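May 8, 2019

I moved to Denondale in March, and the first thing I had to sort out was the bus. I gave up my car before the move. The payments were too high and I was tired of paying to park it. My new place is on Tillach Road, up the hill from the shops, and the number 7 stops at the corner.

The 7 is a decent bus in the morning. It comes every 17 minutes until nine, and the drivers keep close to the schedule. After nine it drops to one every 50 minutes, and that's where I got into trouble the first week. I missed one by the length of a parking lot and walked to work in dress shoes. I now keep a pair of sneakers in my bag.

## Getting a pass

You can buy a monthly pass at the transit office on Mabuza Street or at the pharmacy next to it. The pharmacy is faster. The transit office wants a proof of address, and my lease still had the old unit number on it, so they sent me home. The pharmacy sold me the same card in two minutes.

Keep the receipt. My card stopped reading after a few days and the driver told me to get it replaced. Without the receipt they charge you for a new one.

## Groceries without a car

This has been the biggest change. I used to do one large trip every other week. Now I do two small ones a week and carry everything in a backpack and one cloth bag. I tried a folding cart, but the front wheels caught on the bus step and I was holding people up.

Some things I've changed:

- I buy the small size of laundry soap.
- Cat litter gets delivered.
- Potatoes and cans go in the backpack, at the bottom. Bread goes in the cloth bag.
- I don't buy frozen food in the afternoon, when the wait is long.

My neighbor Wanda Dudek has lived on the hill for 11 years and has never owned a car. She told me to shop at Mimura instead of the big supermarket. The prices are a little higher, but the stop is right outside the door and the bus is still half empty when it gets there, so you get a seat with your bags.

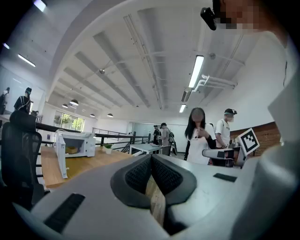
## Evenings

The last 7 up the hill leaves downtown at 10:50. I've missed it once. Lerato Ndlovu from work drove me home that night and I bought her lunch the next day. If I'm going to a movie now, I check the running time first and pick the early show.

Waiting after dark is fine at most stops. The one by the library has a bench and a good light. The one by the bank has neither, and the curb floods when it rains. I walk the extra block to the library.

I still want to find out whether the weekend schedule changes for the summer. The sign at my stop is from last year and the phone line just plays the old recording. I'll ask at the transit office when I go in to fix my address.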